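Foro Mitent > Proyectos de estudiantes > Club Usham: ordenar cubiertos

olvera69
Subo el avance de nuestro grupo. Falta decidir el orden de agarre.
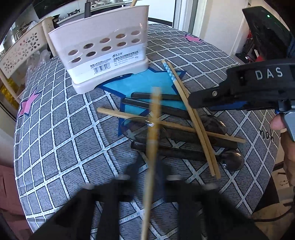

harkdale_club
El orden me parece bien como tarea, pero no estoy de acuerdo con empezar por lo fácil. Yo empezaría por el cucharón negro, que queda debajo de los palillos.

olvera69
Perdón, no lo veo así. Primero los palillos.

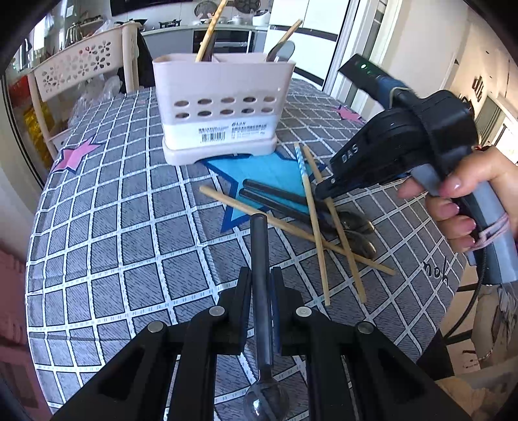
pinza9
Para mí lo importante es la orientación. Con el mango hacia arriba, como tienen la cuchara, ¿cómo piensan girarla?

olvera69
Todavía lo discutimos.
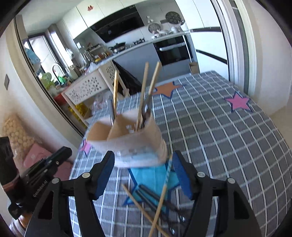 Página 2 de 9

harkdale_club
Sigo pensando igual, pero prueben los dos órdenes y comparen.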